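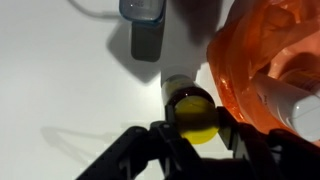

The demonstration that forms the basis of this report was given on the second afternoon of the open day at Ondley, in the handling laboratory on the ground floor. Our group had been asked to observe one automated task closely and to report on the gripping method, the control of the arm and the suitability of the method for small mixed goods. We chose the bench where single items were picked from a white tabletop, among them a small dark glass bottle with a yellow cap, which the two fingers held at the sides of the cap and the neck. The items on this bench differed a good deal in stiffness and surface, from glass to the thin orange plastic of a crumpled bag, and this made it more useful to us than the palletising cell next door, where every load was the same carton.

1. Background

The bench is part of a project called Skellik, run by Birgit Hinrichs with Volker Tiedemann as laboratory engineer. Its purpose is to collect examples of an arm handling household and pharmacy items under the control of a human operator, and to use those examples to train a controller. The training itself was not shown. What visitors saw was the collection stage, followed by a short run in which the trained controller worked alone.

Dr Hinrichs gave a talk of 20 minutes before the demonstration. She said that the project held 1248 accepted examples, the first of them recorded in February. An example is rejected if the operator pauses for too long, if the item is dropped, or if the wrist camera loses sight of the item during the approach. She did not give the rejection rate, and we regret not asking for it.

2. Equipment

The arm is mounted at the back of the bench and carries a two-finger gripper in black plastic. The fingers are moved by a linkage and close towards one another. A small camera is fixed at the wrist and looks out past the fingers. A second camera stands on a post to the side. The operator moves a hand-held controller and watches the arm directly, though the wrist view is also available on a monitor.

Mr Tiedemann explained that the gripping force is limited in software. The limit is set once at the start of a session and is the same for all items. We consider this a weakness and return to it in section 4.

3. Observations

We watched 17 attempts, all with Danylo Prokopenko as operator. Callum Mackay kept the written log and Domingo Ojeda timed the attempts with a stopwatch. Two of the attempts failed.

The first failure was with a flat carton. One finger touched the tabletop before the other, and the carton was pushed away before the fingers closed. The operator corrected for this on the next attempt by approaching with the wrist turned slightly.

The second failure was with a bag similar to the orange one. The fingers closed on a fold and the bag lifted, but the fold pulled out of the grip when the weight came on. Mr Prokopenko told us that bags are the slowest items to learn as an operator, as the shape is different each time.

Capped bottles gave no trouble during our visit. A cap offers a regular surface to grip, and the operator always approached from the cap end. The approach was slow for the last part of the travel - slower than we had expected from the video shown in the talk, which had been speeded up.

The controller was then left to work alone on the same items. It picked up a bottle at the first attempt and a carton at the second. The run was stopped early to let the next group in, so we have no useful timings for it.

4. Discussion

The main limit we noted is the fixed force setting. A force low enough for a soft carton may allow a heavy glass item to turn in the fingers. Mr Tiedemann agreed and said that finger pads from Fuchs were on order, which should raise the friction without a change in force. A force sensor in each finger would be a fuller answer but would add wiring at the wrist.

Lighting is a second point. On a white tabletop the gripper throws its own shadow beside the work, and the shadow moves with the arm. We asked whether this affects the controller. The reply was that the shadow is present in nearly all the training examples and does no harm at Ondley, but that a trial at the Vanby site under different lamps had given poorer results. No figures were available.

Our own timings should be treated with care. The start of each attempt was taken as the first movement of the arm, which was hard to judge from the visitors' side of the barrier, and only one stopwatch was used.

5. Further work

We have asked to return for one full session, with the agreed aim of recording failures by type of item. Callum Mackay will prepare the log sheet. Dr Hinrichs has offered the wrist camera recordings from the same session, so that start and finish times can be read from the video.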